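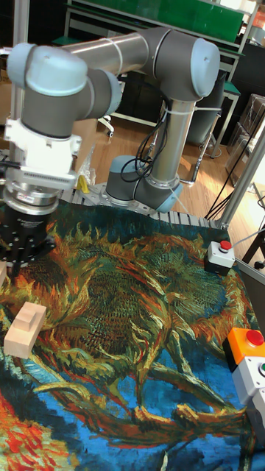

Fig. 2. Arm on its mounting plate, blocks on the mat, control buttons on the right.

Section 13: Before you let the arm move

I wrote this section after Lorna Baluyot asked me where our house rules lived, and I had to admit they mostly lived in my head. So I typed them up in February, and Hugo Bodin fixed my spelling. They apply to every Tekov cell at Bastidlow.

1. Put your free hand near a red button and keep it there for the first run of any new program. I mean near enough to hit without looking.

2. Press each stop button once with the arm powered and idle. The pendant should show code 996 every time. If it doesn't, you're done for the day – tag the cell and call Trinidad Navarro.

3. Follow the black cables from the elbow down to the base with your eyes. You want enough slack for the whole move, and no loop the wrist could catch on.

4. Smooth the mat flat before you set out the blocks. A wrinkle will tip a block and then your grasp heights are all wrong (ask me how I spent last winter).

5. Zero the force sensor with the gripper hanging free, touching nothing.

6. Run the program at the slow setting, start to finish, before you go any faster.

CAUTION: Never reach under the gripper to straighten a block while the arm is live. Stop it first, even for a tiny nudge!

Note: Resetting a stop doesn't restart the program. You still have to press start, and please look for other people's hands before you do. Write the reset on form 3229 and leave it in the tray by the door.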